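入秋以后天黑得早，晚饭后的时间一下子变长了，我就又开始琢磨家里那张桌子。去年写过一篇厨房抽屉的，好些朋友来信问书桌和餐桌怎么办（尤其是像我家这样，一张桌子白天写字、晚上吃饭的），那这回就慢慢聊桌面、搁板和纸笔这些小东西。话多，您泡杯茶再看。

## 先把搁板理顺

我家书桌上方有一块搁板，刚装上那阵子特别得意，什么都往上放。过了两个月，上面就有没拆的信、孩子的橡皮、半卷胶带，还有一把怎么也想不起来开哪儿的钥匙。后来我给它定了一条规矩：只放每天都会伸手去拿的东西。一星期才用一回的，进抽屉；一年用一回的，进柜子顶上的盒子。

擦搁板的时候别偷懒绕着东西擦。全部拿下来，放在一个托盘里，抹布拧到不滴水，顺着一个方向走一遍，再用干布收一遍。浅色的板子最容易在前沿留手印，我会用温水兑一点点洗洁精，布蘸了只擦那一条边，然后马上用清水布跟一遍，不然干了会发黏，更招灰。

搁板要是有一点点往前倾，铅笔圆珠笔就老往下滚。可以在靠前的地方贴一条细细的防滑条，颜色挑跟板子接近的，贴上去几乎看不见。贴之前先把灰擦净，等板子干透，按住数到二十再松手。我第一回心急，没等干就贴，第二天早上整条都卷起来了。 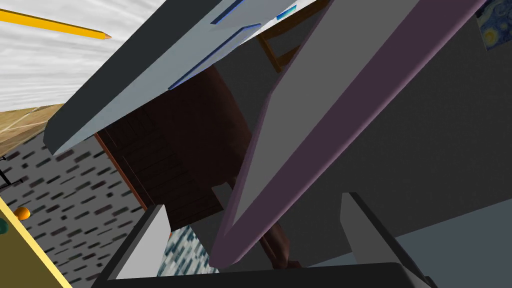
## 铅笔和笔筒

铅笔是我的心头好，写菜单、记尺寸、在木头上画线，都离不了它。圆珠笔画在木头上很难弄掉，铅笔的印子拿橡皮轻轻一擦就没了，实在擦不掉，用细砂纸顺着木纹蹭两下也行。

削铅笔我建议一次削一把。周末早上，铺张旧报纸，把全家的铅笔都找出来，削好了笔尖朝上插进筒里。木屑别扔，装进小纱布袋塞在鞋柜角落里，有一股淡淡的木头味，我觉得挺好闻的！当然要驱虫防潮还得靠别的，这个只图个心情。

笔筒最怕的是底下积灰和笔芯渣。我剪了一块厨房纸，折两折垫在筒底，脏了抽出来换一块，比伸手进去掏省事多了。用完的果酱瓶洗干净就是很好的笔筒，瓶身上的标签撕不净，抹点食用油放一晚，第二天用旧银行卡一刮就下来。刮完再用洗洁精把油洗掉，这一步别忘，我忘过，满手油印子蹭了一本书。

## 地面和台面一块儿收拾

说到厨房，我的习惯是先台面后地面，从高往低走。年轻时反着来，地拖得锃亮，一擦台面，面包渣又掉一地，气得我直跺脚。

深色的地面其实挺挑人。看着耐脏，可水渍干了以后一圈一圈的，灯一照特别明显。我试下来最管用的办法是拖完以后立刻拿干的旧毛巾裹在拖把头上，再走一遍。多花不了几分钟，效果差得远呢。
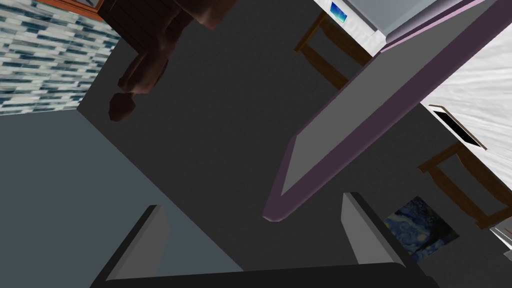 拖地的水温也有讲究，不烫手就行。水太热，有的地面会发乌，而且拖把头也容易老化。要是地上有油点子，先撒一点小苏打，盖块湿布闷一会儿再擦，别上来就使劲搓。墙角和柜脚那几处拖把够不着，我用一把旧牙刷，刷毛剪短一半，硬度刚刚好。

浅色的台面另有一套伺候法。咖啡、酱油、番茄汁，洒了立刻擦。擦晚了也别慌，小苏打加水调成稀糊，敷上去等一等，再用软布打圈。不要用钢丝球，划出来的细痕以后专门藏脏东西。台面如果是天然石头的，醋和柠檬汁这一类酸的都要躲开，我有个小石板就是让半个柠檬给咬出了一块白印，到现在还在。

## 一张桌子，两种用法

白天写字、晚上吃饭的桌子，难就难在每天都要搬一回家。我的办法是备一个带提手的扁筐，书、本子、充电线，一股脑儿收进去，整筐拎走。等吃完饭擦干净了，再整筐拎回来。筐不要太大，大了什么都往里塞，过几天就成了第二个杂物抽屉。

书要是平放着过夜，底下最好垫一张干净的纸，桌面看着干，其实刚擦完总有一点潮气，封皮颜色鲜亮的书尤其容易留印子。孩子的书封面脏了，用橡皮擦先试一个小角，不掉色再擦整面。塑封的封面就简单了，微湿的布抹一遍，立着晾。 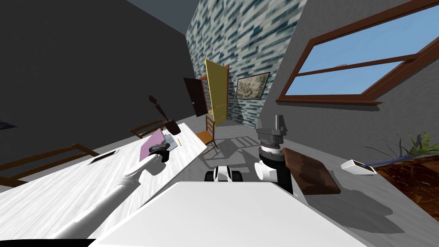

书角翘起来的，夹在两张吸水纸中间，上面压几本重的，放七天再看，多半能平回去。千万别用熨斗，我知道有人这么干，胶一化开，书脊就松了，补起来麻烦得很。

平板、电子秤这类东西，擦之前一定先关掉。布只要微微潮，别把水直接喷在上面。边框缝里的面粉渣子，用干净的软毛刷往外扫，扫完了再擦屏幕，顺序反过来就是拿面粉当砂纸使。

带一点纹路的白桌面，脏了常常看不出来，得蹲下来，眼睛跟桌面齐平，对着窗户的光看。我每回这么一看都要叹口气！杯底的印子、胶水点子，全在那儿。胶水点子用温热的湿毛巾敷软了，拿塑料刮片平着推，刮片别立起来。蜡笔印用一点牙膏（要普通的白牙膏，不要带颗粒的），抹开、擦掉、再过清水。

## 桌子晃怎么办

桌子晃起来最烦人，写字晃，喝汤也晃。先别急着垫纸片，把桌子换个地方摆一摆，有时候是地不平，跟桌子没关系。要是换到哪儿都晃，就翻过来看螺丝，对角拧，先都拧到八成紧，再一圈一圈收。只顾着把一个角拧死，另外几个角就别着劲，过些日子还得松。

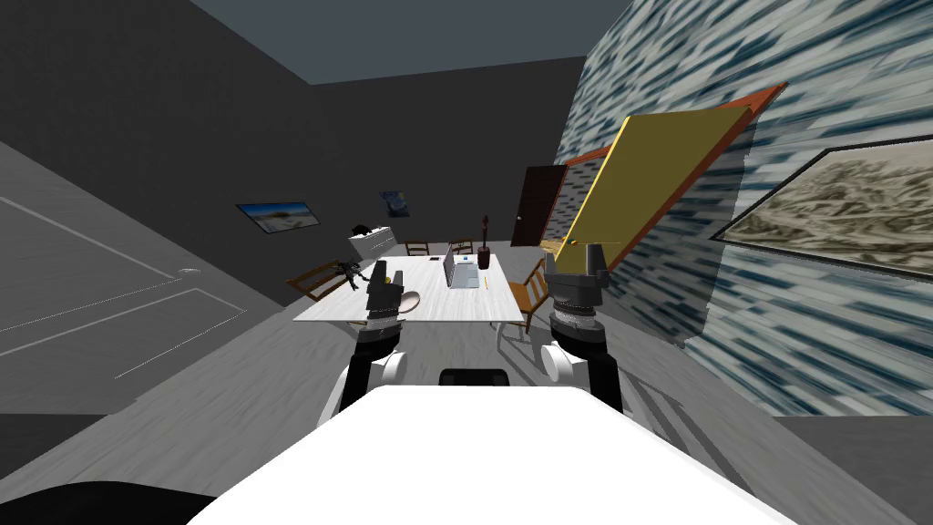 螺丝孔已经豁了的，用牙签蘸上木工胶，塞进去两三根，齐着孔口剪断，等胶干透了再拧螺丝，咬得牢牢的。脚垫我喜欢用毛毡的，推拉没声音，就是爱粘头发，换季的时候拿镊子清一清。毛毡磨薄了就整套一起换，只换一只，又该晃了。

桌子摆在哪儿也值得多想想。离暖气太近，木头容易裂；正对着窗户暴晒，漆面会发黄，而且黄得不均匀，花瓶底下那一圈白白的，想遮都遮不住。我家是每到换季就把桌子掉个头，让两边轮着晒太阳，顺便把桌子底下那些滚进去的笔帽、纽扣都扫出来。

上回扫出来一颗干透了的红枣，也不知是哪年的。

下一篇打算写砧板，木头的和竹子的分开讲。您家里的砧板要是有发黑、开裂的，可以先拿刷子刷净，立在通风的地方，等着跟我一块儿收拾。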